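Your ballot questions, answered with what patience we have left

Reading time: 4 min
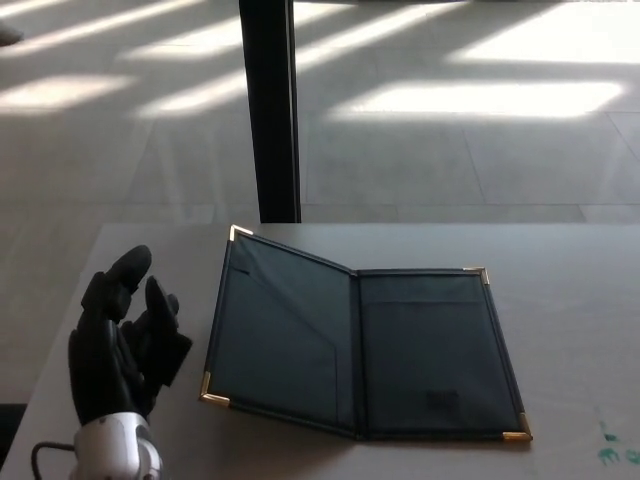

An open folder on the table, fingers half curled.

Print this page | E-mail this page

Updated March 2019

The town of Flolberg votes in April on whether to merge its government with that of Zidimard, the town on the other side of the creek. We have covered the question since it was a rumor, and readers keep writing in with the same questions, plus a few we can't print. These are the ones that come up most.

What exactly is on the ballot?

Two questions. The first asks whether Flolberg and Zidimard should become a single town with a single council. The second asks whether that town, if it exists, should elect its council by district or at large. You may answer one and skip the other. You may also vote no on the first and then express a strong opinion on the second, like a man who refuses dinner and sends back the wine.

Do both towns have to say yes?

Yes. Each town counts its own ballots, and the merger needs a majority in each. A landslide in Flolberg does nothing if Zidimard turns it down by one vote.

What would the new town be called?

The ballot doesn't say. The merger plan calls it "the consolidated municipality," a name with no natural enemies. If the merger passes, the first joint council picks a name and has 100 days to do it. Letters to this page have run heavily toward combinations of the existing names. We have read them all and would ask you to stop.

Will my taxes go up?

Supporters say no. Opponents say yes. The plan itself says the two tax rates would be "harmonized over a transition period," and Zidimard's rate is currently the lower one, so you can see why people over there would like to hear more about which way the harmony goes. The plan does not set a rate. That would be up to the new council, in its first budget.

What happens to the police department?

Flolberg has one. Zidimard contracts with the county. Under the plan, the Flolberg department would cover both sides of the creek once the county contract runs out. Whether it would need more officers is discussed in an appendix, and the appendix recommends a study.

And the fire companies?

They stay as they are. Both companies made their feelings known early, and the drafters of the plan can take a hint.

Who wants this?

The Flolberg council voted to put it on the ballot, and so did Zidimard's, by a narrower margin. The main group campaigning for it is One Creek, which has the blue signs. The main group against is Keep Zidimard, which has the green signs. There is also a small group in Flolberg campaigning against the merger on the grounds that Zidimard would get too good a deal out of it. It has no signs that we have seen, but it does have a great deal to say at public comment.

Why did it get on the ballot at all?

The short version is the bridge on Kurup Road. It belongs to both towns, it needs replacing, and the towns spent several years sending each other letters about it. At some point the letters began to cost real money in attorney time. Somebody proposed that a single town couldn't sue itself. Students of local government may have doubts about that, but the idea caught on.

Would the merger fix the bridge?

It would not pay for it. It would put the bill in front of one council instead of two.

What about the Podar annex?

Podar is the unincorporated strip north of Zidimard, and it isn't part of either town. Its residents don't vote on this and wouldn't be in the new town. Several have written to ask whether they can be left out of our coverage as well. We'll try.

I live in Flolberg but own a shop in Zidimard. Do I vote twice?

You do not. You vote where you live. We are asked this more often than we'd like.

How do I vote by mail?

Ask your town clerk for an application. It's a single sheet, and it has to be signed by you and not by a helpful relative. The ballot has to be in the clerk's hands by the time the polls close, so a postmark won't save you.

Where do I vote in person?

At your usual place, with one exception. Flolberg voters who normally go to the school gym will vote in the library basement, down the side stairs. The elevator is working, according to the library.

Can I wear my One Creek shirt to the polls?

No. No campaign clothing inside. The same goes for the green hats. Poll workers can ask you to turn a shirt inside out, and last time they did.

If it passes, when does it happen?

The two councils stay in office until the joint council is elected. After that, the town halls are supposed to combine, though the plan leaves open which building. Flolberg's is bigger. Zidimard's has parking. Expect this to take up most of the first year.

If it fails, can they try again?

Yes, but both councils would have to vote to put it back on the ballot, and the state makes them wait a full election cycle. The bridge isn't bound by that schedule.

How is this paper going to endorse?

We haven't decided. When we do, it will run on the opinion page, where you can be angry at it in the proper place.

Print this page | E-mail this page

Related items
Kurup Road bridge: weight limit lowered again
What the merger plan says about snow plowing
Zidimard council splits on ballot wording
Letters: more names for the new town
Podar residents ask county for a stop sign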